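Nestska Bird Notes
Home Species Guides Workshop Archive Contact
Search this site Enter a species or keyword Go

How to Record Color Variation in a Local Bird Population

Last updated: 22/03/2024

Many people who watch birds near their home will one day see a blackbird with white feathers, a pale sparrow, or a crow with brown wings. Such birds are interesting, but one note in a diary is not very useful for others. In this guide I explain how to keep a record that another person can read and compare after many years. I have used this method on the Kendirik marsh since I moved here, and my list has now 648 entries.

What you need

A notebook with hard cover, a pencil, binoculars and a printed outline of a bird from the left side, the right side, above and below. I draw one outline for small birds and one for crows and gulls. It does not have to be beautiful. You will shade the pale areas on it, so the lines should be thin.

Step 1. Choose a fixed route

Walk the same path each time and in the same direction. My route at Kendirik has 14 stops, and I stay at each stop for the same number of minutes. Write down also the visits when you did not see any unusual bird. If you leave out these visits, it will later look as if pale birds were everywhere.

Step 2. Note the normal birds too

To say how rare a form is, you must know how many birds of this species you looked at. In one September I checked 3,000 starlings, and only then did it make sense to write that two of them had white in the wing. For large flocks, count a small part carefully and estimate the rest, but mark the number as an estimate.

Step 3. Describe before you name

Beginners often write "albino" for every white bird. Please wait with the name. First write what you saw:

- which feathers are pale, and whether they are pure white or washed out
- whether the left and right side are the same
- color of the bill, legs and eye
- whether the pale feathers look worn at the tips

A true albino has no melanin at all, and the eye looks pink or red. A bird with some white feathers and a dark eye is something else. It can be leucism, but it can also be progressive graying, in which more white feathers come with each molt, or the result of poor food. In the field you often cannot separate these, and "white feathers, cause unknown" is a perfectly good entry.

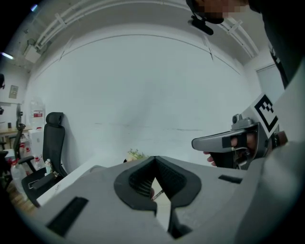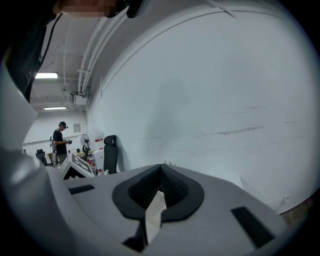

Category: Field Methods > Plumage and Molt

Step 4. Fill in the outline the same day

Shade the pale areas while your memory is fresh. Use one kind of shading for white and another for brown or cream. If you did not see one side of the bird, write "not seen" across that outline. An empty outline is dangerous, because later you will believe that the side was normal.

Step 5. Give each bird a number

If a bird has a pattern which you can recognize again, give it a number and use this number in every later note. Bird 94 in my book is a jackdaw with one white feather in the right wing. I am careful here: a feather can be lost in molt and grow back in another color, so after the molt I put a question mark behind the number until I am sure.

Step 6. Compare with older records

Old books and local lists sometimes use several names for one form. Pied, partly white and variegated may all mean the same thing, or they may not. Copy the old words exactly and put your own interpretation in a separate column. When I compared the Keltance list with the Sitompul list, I found the same gull under two different names, and it would have been counted twice.

Common mistakes

Strong sun makes dark glossy feathers look white for a moment. Look again when the bird turns. Young birds of some species have pale feather edges, and this is normal for their age. Droppings and mud can also look like a patch, so wait until the bird has preened if you can.

Keeping the record safe

Type your notes into a simple table once a month, one row for each sighting. Keep the date, the stop, the species, the bird number and the description in separate columns. I keep the paper notebooks too, in order by year, and the drawings stay inside them.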